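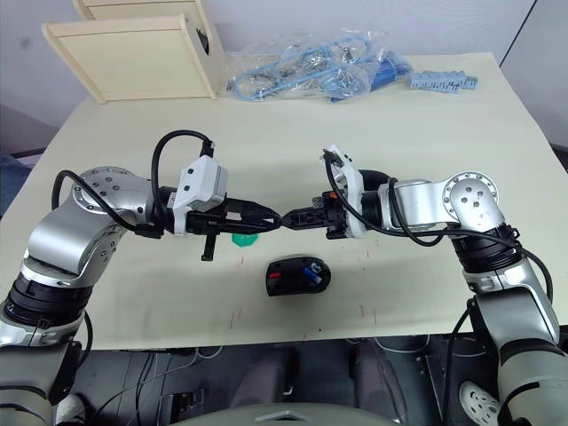

I have been meaning to write this one up for ages, and I kept putting it off because every time I sat down to do it there was another batch to get through. So please forgive me if it wanders a bit. My mum asked me on the phone what I do all day now, and I said "I teach a robot to put small things together," and she said "Well, how do you teach it?" and I talked for so long that her tea went cold. You are getting the same speech, but you can drink yours as you go.

The short version is that I move and it follows. There's a pair of handles, one for each arm, and whatever my hands do on the handles the arms do over the table. Everything gets recorded – the joints, the grippers, the camera views – and later on the computer goes through all of it and tries to work out what I was up to. No typing in of positions, no programming in the way I used to imagine it. You do the job over and over, as nicely as you can manage, and you try to do it the way you'd like it done when you're not there.

I can hear you thinking that this sounds easy. I thought so too! I have put together flat-pack wardrobes. I have threaded needles for my nan. And on my first morning I could not pick up a single part without either shoving it across the table or squashing it into the surface. The trouble is that you can't feel anything. You don't realise how much of picking something up is done with your skin until it's taken away, and then you're left squinting at whether two black fingertips are touching the thing or only look as if they are.

What got me through was the wrist view. For the first couple of weeks I hardly glanced at it, because it swings around whenever you move and it made me a bit seasick, to be frank. Then I had an afternoon where I just could not line anything up, and I gave in and put that view in the middle of the monitor and made it big. What a difference. You see the fingers from right behind them, and the gap between them, and you know straight away if you're a hair to the left.

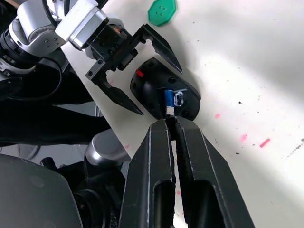
Bukosgate, Sep 18, 2024

The current task is the fiddliest we've had. There's a rounded black shell, the shape and size of a computer mouse more or less, and we're working on little pieces with it. The blue one with the silvery end is my nemesis. It's a cylinder, so it wants to roll, and if you pinch it even slightly crooked it swivels in the fingers and you have to put it down and start over. I've learned to come in slowly, close a bit, stop, and then close the rest of the way. It feels silly, pausing like that with nothing happening, but the pause shows up in the recordings and I like to think it helps.

Two arms is another kettle of fish again. My left hand is hopeless (always has been, ask anyone who has seen me butter toast) and for a long time I parked that arm off to the side and did everything with the right. That's fine for some jobs, but you can't do this sort of work well one-handed, any more than you could do up a button. Now I try to bring both in together, and the grippers end up nearly nose to nose over the part, and you have to be careful they don't knock into each other. They have. It makes an awful clack.

We name our tasks after nothing in particular, and this one is Belura. The one before it was Davov, which was mostly sorting, and I finished my share of that in February with 1058 recordings to my name. For Belura I've been asked for 400, and I had 16 to show for my first full day, so you can work out for yourselves why the blog has been so quiet. It has picked up since then. On a good day I get into a rhythm and forget the handles altogether, and my shoulders only remind me about it on the tram home.

A few of you wrote after my last post to ask whether you need to be good with computers. I'm not, particularly. I'd say patience counts for more, and being willing to throw away a try that was nearly good. If I drop something and scramble to get it back, I mark that one down and do it again, unless we've been asked to keep the recoveries in, and then I get to drop things on purpose. I enjoy those days a little too much.

I've got another batch of Belura to do tomorrow, and my left hand could use the practice. If you have questions, leave them in the comments and I'll get to them over the weekend, once I've had a proper sleep and done something about the state of my garden.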